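From the Second Floor: What the Grippers Changed for Us
Praltance Staff Newsletter, July 2025

A few of you have stopped me by the coffee machine to ask how life on the second floor is going, and Hae-won Hyun (who puts this newsletter together and is very hard to say no to) suggested I write it down once so I can drink my coffee while it's warm. So, hello! I've been in housekeeping and linens since before we had a second floor, and I'm going to tell you how it looks from my side of the bed.

Quick catch-up for the folks in Billing and Dispatch. Back in May we started the Wusen project, where the plan is to teach a machine to handle clothes and bedding the way we do in the furnished units. To learn, it needs examples, and the examples come from us. You take a gripper in each hand and you do the job through them. Pick up the shirt, open it out, fold it, set it down, mess it up, go again. Each go is called a take, and each take gets saved and sent over to Kaczmarczyk, where people I've only ever met on a call look it over and either keep it or toss it.

By the end of our first stretch we had sent in 3,384 takes. They tossed 613. I was pretty put out by that number at first, I'll admit, until I saw the reasons. Most of mine were for going too fast! Twenty-two years of people telling me to pick up the pace and now I get a note that says "please slow down at the collar."

The biggest change for me is what my hands are doing. When you fold a shirt with your fingers you feel everything – the seam, the hem, whether you've got one layer or two. With a gripper you get none of that, so you have to look. I never used to look. I could fold a whole basket watching the street. The first week I kept grabbing two layers when I wanted one, and I'd lift the thing up and the whole shirt would come with it like a sad flag. The trick I've landed on is to come in low and from the side, pinch just the edge, and lift a tiny bit before you commit. T-shirts are the worst of the lot, if you want my opinion. Towels hold still for you. Pillowcases at least have corners. A T-shirt has sleeves going every which way and no manners at all.

Then there's the schedule. We used to have our whole day built around turnovers, so it was rush, rush, lunch, rush. Now the folks on the project do half a day of takes and half a day of regular units, and we swap at noon. The daily goal for takes started out at 388, shared across the team, and that was too many. People's forearms were sore and the takes were getting sloppy. We said so, all of us, at the same meeting, and it came down to 200. I want that in print because I know some of the newer people think you can't push back on a number. You can. We did, and the share of tossed takes dropped right after.

I won't pretend everybody loves it. A couple of the crew tried it and asked to go back to full-time units, and they did, same pay, no fuss. And there's the big question, which I asked myself and which I know a lot of you are asking too: are we teaching the thing that takes our job? What we've got in writing is that nobody's hours on the housekeeping side get cut through the end of the project. After that it's a conversation. I'd like that conversation to start sooner, and I've told them that, and now I've told all of you.

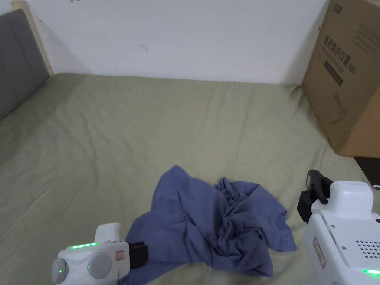

Something I didn't expect is how much we talk about the work now. In all my years here I don't think two of us had ever compared how we fold a shirt. You learned it from whoever trained you and that was that. Now we stand there and argue! I'm a sleeves-in-first person. Half the crew does the body in thirds and then the sleeves. We had to pick one way for the takes (mine lost, by the way, I'm over it, mostly) and in the process a bunch of us picked up little tricks that we've carried back to the real units. My fitted sheets have never looked better.

The grippers themselves are okay. I'd like them lighter. The ones we have come from Drerkik and they've already sent us softer straps, which helped my wrists a lot, and I hear smaller grips are being looked at for those of us without big hands. If you're on the project and something hurts, please say it that same day and get it on the sheet by the supply closet. Don't be a hero about your thumbs.

A couple of housekeeping notes (ha). We're running low on plain shirts to practice with, so if you have old ones at home you were going to turn into rags, there's a bin outside the linen room. Clean, please, and nothing with sequins. And if you'd like to try a half day before deciding anything, Hae-won has the sign-up. Bring a sweater, they keep it cold up there, and come find me if you want to hear my case for sleeves first.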